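Questions we hear a lot at Namari Rock Club

Do I need to know anything before I join?
Not a thing! Most of us started with a shoebox of pebbles and a library book, and we love company.

What does it cost?
Dues are 47 dollars a year, and that covers the whole household - kids, grandparents, everyone.

Can I bring in a rock I can't name?
Please do, we enjoy a good puzzle.
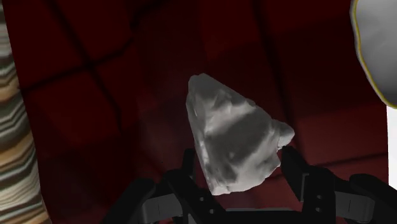 Do you meet all year?
We take August off, when it's just too hot in the hall.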